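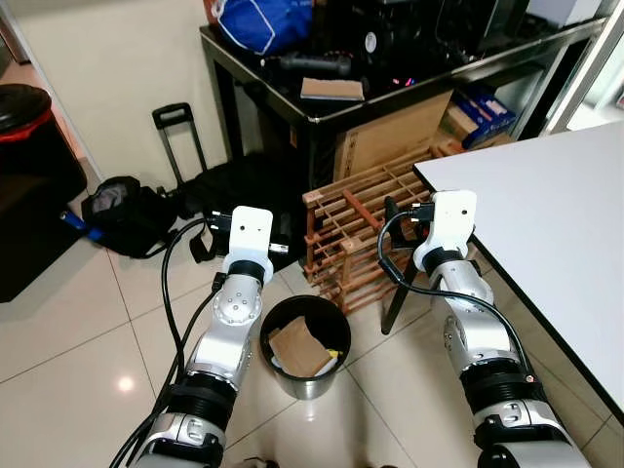
Two grippers over the metal bin, seen from the head camera. Rack behind, white table on the right.

Floor work: the software side
Gallery page, Sterko two-arm project
Words by Randa Nassar

Welcome to the floor work page! Most of our gallery is about hardware, so I asked for a page where I could go on about the code for a while, and Rima Harb (who wrote most of the planner) said yes before I had finished the question. If you came for the arms, they look great here, all silver housings and black rings. I want to talk about what is going on between the camera and the motors, which I think is the most fun part of the project.

Getting both hands around one small thing

A short round bin on the floor is a lovely problem. It is low, so both arms have to reach down and forward at once, and it is narrow, so the two grippers end up close together with very little air between them. Each arm on its own has an easy time of it. Put them together and the planner has to treat each hand as a moving obstacle for the other.

Our planner is called Stistov. It used to plan the left arm first, lock that path, and then fit the right arm in around it. You could always tell which arm had gone first, and the second one would come in by some wild route with its elbow way out to the side. Since April it plans the pair as one long chain of joints with one clock. The search is bigger, but the paths are so much nicer to watch! Both hands slow down together and come in from matching sides, and if one has to wait, the other one waits too.

The clearance between the grippers is now a setting you can change while the planner is running. We keep it wide on the way down and let it shrink over the last stretch. Rima has a slider for it on her screen and I have been asked to stop touching it.

Shiny things on shiny tiles

Look at the floor for a second. Glossy white tile, overhead lights showing up as bright spots, and a stainless bin standing on it with a faint reflection of itself just in front. For a person that's a bin on a floor. For a depth estimate it can be a bin, a second bin hanging upside down under the floor, and a patch or two of pure nonsense where the lights are.

Musirley is our perception package, and the floor is where it has grown the most. It fits the ground plane first, using the grout lines as well as the depth points, and then throws out anything that claims to live underneath. Grout lines turn out to be terrific for this. They are thin and straight and they run all the way across the room, under the furniture and out the other side, so even when a big piece of tile is washed out there is usually a line nearby to hold on to.

The rim of the bin comes next. We fit an ellipse to it and get the center and the tilt from there, and we ignore the shiny side wall completely. I fought that idea for a long time - all that surface, and we don't use any of it - and I was wrong. Cardboard sticking up out of the opening hides part of the rim, so the fit has to be happy with an arc. It needs a decent piece on each side and then it fills in the rest.

The wine rack, our favorite obstacle

All those thin dowels and square cells! A rack like that is mostly air, and the old obstacle map either filled it in as a solid block or lost half the sticks. Solid is safe but greedy, because it eats space the elbow could be using. Missing sticks are much worse. Musirley now keeps two maps, a coarse one that rounds everything up and a fine one that only gets built near the arms. Stistov plans on the coarse map and goes to the fine one when it gets stuck.

Thin dark things get the same treatment, such as the black stand in front of the rack. A skinny leg can vanish between one depth reading and the next, so once the map has seen one it holds on to it for 4 seconds before letting go. It makes the map a bit sticky when somebody moves the furniture, and we can live with that.

Cables, the part still open

The cables on the arms loop up over the forearms and right through the head view. Masking them is harder than masking the arms, because the arm model knows where every link is and has no clue what a cable is doing. We have a small learned mask that runs before the depth step, trained on 1374 hand-labeled views. It handles big loops against pale tile very well. Black cable against the dark furniture at the back is where it still gets fuzzy, and I would love more labels there.

Replays

Farah is our replay tool, and I use it every single day. It takes a recorded run and plays the camera view, the joint angles and both obstacle maps on one timeline, and you can drag back to any point and ask Stistov to plan again from there. We have 921 floor runs in it so far. A change to the planner goes through all of them overnight, and by nine in the morning there is a list of the runs that came out different.

My favorite button draws the new path over the old one in the head view. Rima added it on a Wednesday afternoon and I don't think either of us did anything else until dinner.

Next up are lower ceilings on speed near the floor, a better cable mask, and a planner setting for reaching in under table edges. Notes on all of it will go on this page as they get written.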